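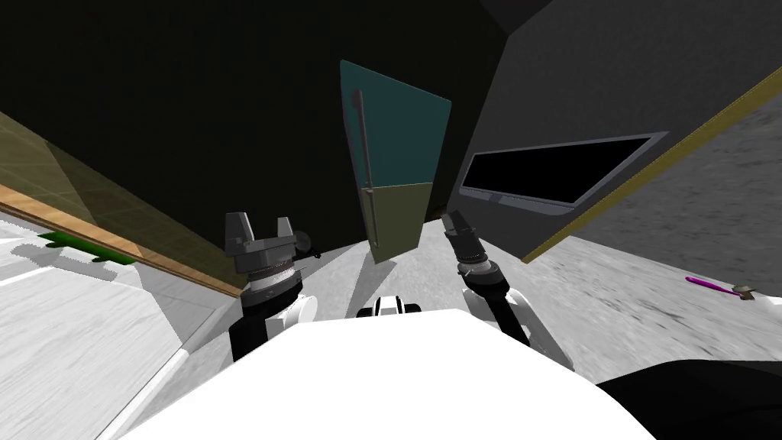
7.4 Recovering from a grip fault at a door handle

Last updated: October

Use this procedure when the Durkov controller stops a door task with the message GRIP LOST or HANDLE FORCE HIGH. It applies to the simulated kitchen and to the Hudec two-arm base. Cabinets with long bar handles produce this fault more often than cabinets with knobs, mostly when the gripper closes on a standoff and misses the open part of the bar.

1. Press Hold in the Sesico panel. Both arms stop where they are.

2. Read the force value for the arm that faulted. If it is more than 100 N, do not press Resume. Go to step 5.

3. Open the gripper fully and wait for the width reading to settle.

4. Back the arm away from the door along the approach line at low speed. Do not rotate the wrist until the fingers are clear of the handle.

CAUTION: On a real robot, keep people out of the swing of the door during steps 3 and 4. A door under load can move when the fingers open.

5. For a high force reading, switch the arm to Compliant and let the value fall below 67 N. Then return to step 3.

6. Check the floor between the base and the door. Tools left in the travel path can stop the base and bring the fault back.

7. Set the grasp point midway between the standoffs and run the task again at speed 2.

NOTE: If the door stops short of 90 degrees on the second run, save the log before you reset. Reset clears the force history, and Wusness support will ask for it.

Comments (2)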